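Robotics / Recycling & Repair

Old PCs become teachers at Stosness as robot arm racks up its 1193rd lesson

A robot arm at the Stosness electronics recovery shop has now been guided through 1193 recorded practice runs on old desktop computers, and the people running the project are already hungry for more.

The runs, called demonstrations or just "demos" by the crew, are the raw material for a learning system that is meant to take over some of the fiddliest work in the building: getting reusable parts out of discarded PCs without wrecking them. The project is named Inga, and it pairs Stosness with Barkier, a small robotics software company that moved two of its engineers into the shop in February.

Nothing about Inga is programmed in the old way, with every movement typed in ahead of time. An operator steers the arm by hand through a job from start to finish while cameras and joint sensors record what happens. Do that enough times, on enough different machines, and the software starts to pick up the pattern, including what to do when a cable is lying where it wasn't last time.

"Cables are wonderful and terrible," said Fidelina Muñoz, who leads the demo work for Barkier. "A hard drive is a box. You can measure it. A cable is a new shape every single time you look at it, and we want the system to see as many of those shapes as we can possibly give it."

So the team goes out of its way to keep things messy. Cases come straight off the intake pallets, with the side panel taken off and very little tidied up inside. Operators turn the case a little between runs, swap one machine for another, and bend the power leads into fresh tangles before starting again. Lighting gets changed too, since the shop has big windows on one side and a morning run looks nothing like one recorded at 4 p.m.

A typical session has a short list of tasks. Lift a drive in its caddy and set it in the holder. Press a release latch. Move a cable out of the way and let go of it gently (harder than it sounds!). Pull a memory stick straight up without rocking it. Each task is recorded on its own, so that a bad run at one doesn't spoil the others, and the holders are printed in the shop's back room by a Fadico machine that Muñoz describes as the hardest worker on the team.

Bad runs are kept as well. Of the last 100 recordings, 29 were marked as failures, mostly slips and missed grabs, and those go into a separate folder. The Barkier engineers use them to teach the system what trouble looks like, and they are especially fond of the ones where the operator fumbles, backs off and then gets it right on a second try.
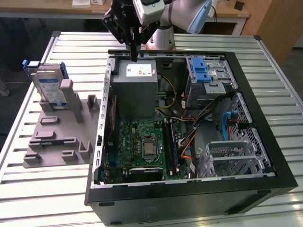
Learning to steer takes a while. New operators practice for a full shift before any of their runs count, and most say the hard part is depth: judging how far the fingertips are from the thing they want to pick up. Several of the shop's regular teardown technicians have turned out to be the best at it. They already know how much of a tug a connector will take, and that feel comes across in the recordings in a way the engineers say they could not have written down.

"I've been pulling these apart for years and I had never once thought about how I do it," one technician said between runs. "Now I think about it on the bus."

The first test of the trained system covered only one task, moving a drive to its holder, on cases it had seen before. The team has set itself a goal of 80 percent on cases that are completely new to the arm, and it won't add screws to the list until that number is reached. Screws, everyone agrees, are going to be a project of their own.

Barkier plans to share a portion of the recordings with other repair and recycling shops once labels and serial numbers have been blurred out. Stosness is also looking for donated desktops, and odd ones are very welcome. Small office cases, home-built towers, machines with strange drive bays and too many cables: all of it is useful. Working condition doesn't matter. Please remove or wipe your own drives first if they hold anything personal, and drop machines at the side entrance during regular intake hours.

The next block of sessions will bring in a second arm, set up across from the first, so that one can hold a cable aside as the other reaches under it. Muñoz has already picked out the case she wants to start with. It has the worst wiring she has ever seen.

Get our stories by email once a week. Enter your address to sign up. You can unsubscribe at any time.

Contact the newsroom | Corrections | Back to top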